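The Slow Death of the Office Tea Round

By Éabha Fahy

Half past ten. Used to be you'd hear it before you saw it, a chair going back, somebody standing up with that look. Anyone want one? And up went the hands.

Not any more. At Duggan, the print firm where I spent four years answering phones, the round is gone. Went back in March to visit. Everyone had their own flask. Steel things with lids. People drinking alone at their desks like long-haul drivers.

I'm not going to pretend it was perfect. The round had its cheats. There was a man in accounts who drank every cup going and got up twice a year. There was the woman who wanted hers left in for 2 minutes, no more, and could tell. There was milk politics. But you knew people. You knew who'd gone off sugar and who'd gone back on it, and usually why.

So what killed it? I asked around. Got a lot of answers, most of them from people holding flasks.

First suspect, the machine. Drestham put one in on every floor, big glossy unit with a touch screen, makes a flat white in less time than it takes to find a spoon. Great. Except it makes one. One cup, one person, one trip. Try doing a round of six on it and there's a line out the door and people sighing at you. A kettle never minded.

Second suspect, the mug. Or the loss of the mug. Shared cupboards went first, then the dish rack, then the sponge (nobody mourned the sponge). Small cups went too, the kind that held a decent few mouthfuls and sent you back for more.

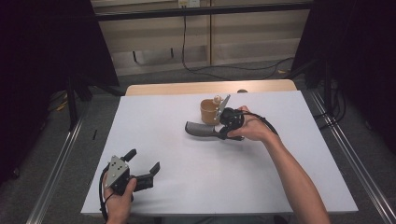
The kitchen nobody sits in

Third suspect, and I think this is the real one. The room. Go into a new office kitchen and look for a chair. High stools if you're lucky. At Radine, a call center out past the ring road, there's a counter and a bin and a sign about the fridge. You can't stay. You're not ment to.

The old kitchen at Duggan had a table. Ugly, wobbly, one leg up on a folded envelope. I learned more at that table than in any meeting. Who was leaving. Who was pregnant. Which customer had sent the brochure back for the third time because the blue was wrong. Twenty minutes, tops, and you came out knowing how the place worked.

A supervisor at Radine told me her team is 41 people and she's had tea with two of them. She wasn't complaining. Just doing the math out loud while we stood by the bin.

And it matters for the new ones most. Start a job now and who offers? You get a login and a lanyard. My first week anywhere, the offer of a cup was how I found out I was allowed to be there. Making the round badly was how I found out they'd forgive me. Six teas, all wrong, all drunk.

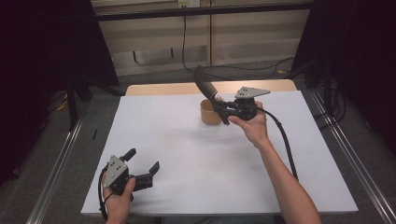 Some places are trying to bring it back, to be fair to them. Modenano, a small software outfit over a bakery, pulled out its coffee pods last winter and bought a kettle, a brown teapot and a secondhand table. Rule is, if you boil it you ask the room. A plain table does most of the work, I reckon. Doesn't have to be handsome, a white top with a pale sheet thrown over it will do, so long as you can get your elbows on it. Their first few weeks were awkward. People asked in whispers. One guy sent the offer round by email, which missed the point but got him five yeses.

By spring they had a rota, then they dropped the rota, because a rota is a chore and a round is a favor. Biscuits appeared. Somebody's mother sent a fruit loaf. There was a row over decaf that went on for days and which I was told about by three separate people, all of them delighted.

Did it make them work better? No idea. They didn't measure it and I didn't ask them too. The boss shrugged and said the place was louder.

I tried it at home, sort of. I rent a desk in a shared place now, rows of strangers in headphones. Stood up one morning, face burning, asked if anyone wanted one. Long silence. Then a hand at the back. Then another. Four teas and a coffee, and the guy by the window takes his black with honey. He's called Tom and he draws maps for a living. Eight months I'd sat behind him.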